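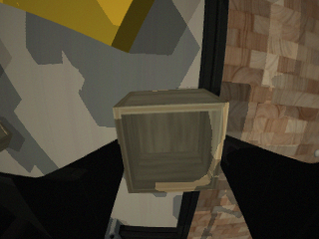
Figure 1. Wrist camera view in the simulator, with a small wooden cube between the gripper fingers.

Comparison of Camera Positions for Two-Arm Block Handling in Simulation
Student project report, Cliltstead
September 1, 2022

1. Purpose

The project compared wrist cameras with fixed room cameras for controlling a pair of simulated arms. The task was to pick up small blocks from a cluttered table. All work was done in the simulator; a transfer to hardware was outside the scope. The arm controller, called Inach in this report, was written during the previous project in February and was used without changes.

2. Set-up

Both arms work over one light grey table inside a black metal frame. The objects include cubes, flat blocks and a white open tray. Some are close in colour to each other, and the arms and frame throw hard shadows across the table top. These two points caused most of the trouble described in section 4.

A wrist camera moves with its arm. Its view always contains the fingers of its own gripper, at the lower left and lower right, and it may also contain the other arm.

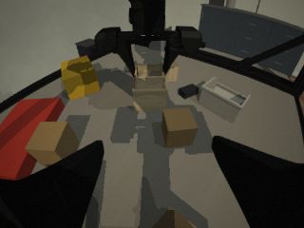

3. Method

Each camera position was given 2000 training steps with the same controller settings. It was then tested on 114 starting layouts. The layouts were stored in a file so that every position was tested on the same set. A trial ended when the block had been lifted clear of the table or when 60 seconds of simulated time had passed. Contact with the frame was logged as a failure.

The fixed views were placed in front of the table, far enough back to take in both arms and the whole working area. They needed no calibration after the first run. The wrist views had to be checked again each time the tool offset was edited, and one early batch was thrown away after a sign error in that offset.
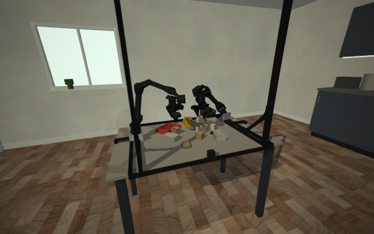
Image size was kept equal for all positions. This puts the fixed views at a disadvantage, as a small cube covers far fewer pixels from across the room than it does from the wrist. We considered cropping the fixed images to the table but left them whole, to keep the comparison simple.

4. Results

The wrist view gave the better final alignment of the fingers. Its weak point was the approach. When the target lay outside the view at the start, the arm often moved towards the wrong block, usually one of similar colour. Shadow edges were also taken for block edges in several layouts.

The fixed view found the correct block more often but stopped short or to one side of it. Errors were larger along the line of sight than across it.

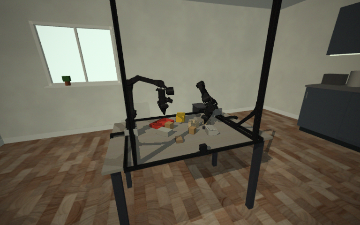 A combined setting, using the fixed view for the approach and the wrist view for the last part of the movement, was tried on the same layouts. It removed most of the wrong-block errors. The switch between views caused a short pause, which we did not manage to shorten. The switching rule was taken from the Quintanilla course notes and uses only the height of the gripper above the table.

5. Remaining work

The shadow settings should be varied, as all results so far come from one lighting file. The Jarnasness gripper model, which has narrower fingers, has been loaded but not tested. Its collision mesh still overlaps the wrist housing when the fingers are fully open.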